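叶子为什么是绿色的

夏天走进公园，到处都是绿色。叶子里有一种东西叫叶绿素，它就是绿色的来源。叶绿素很小，用眼睛看不到，要用显微镜才能看见装着它的小颗粒，这些小颗粒叫叶绿体。

阳光看起来是白色的，其实里面混着红、橙、黄、绿、蓝、紫等颜色。叶绿素喜欢吸收红光和蓝光，绿光用得比较少，有一部分被叶子反射出来，进到我们的眼睛里，我们就看到了绿色。

叶子吸收阳光，是为了做“饭”。它从空气里得到二氧化碳，根从土里吸水送上来，叶子用光的能量把它们变成糖，同时放出氧气。这个过程叫光合作用。
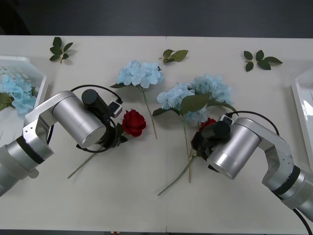

文：秦婉婷　Skolora 少儿自然栏目编辑

人造叶子也常常做成绿色，可是里面没有叶绿素，不会进行光合作用，也不需要浇水。真叶子的背面有很多小孔，叫气孔，空气从这里进出，水汽也从这里跑出去。

到了秋天，白天变短，天气变凉，很多树不再制造新的叶绿素，旧的叶绿素慢慢分解。叶子里原来就有的黄色露了出来，银杏叶就是这样变黄的。枫叶的红色来自另一种东西，叫花青素，多数是秋天才做出来的。

松树和冬青冬天也是绿的。它们的叶子比较厚，表面有一层蜡，水分不容易跑掉。它们也会落叶，只是不在同一个时候落光。

动手试一试

准备2个透明塑料袋，一个套在盆栽的叶子上，一个套在人造叶子上，袋口用绳子扎好，放在有阳光的窗边。等60分钟，看看哪个袋子里面有小水珠。如果还没有，就再等一会儿。

小词典

叶绿素：植物里的绿色色素，能吸收阳光。
气孔：叶子表面的小孔，可以打开和关闭。
花青素：让一些叶子、花和果子变红或变紫的色素。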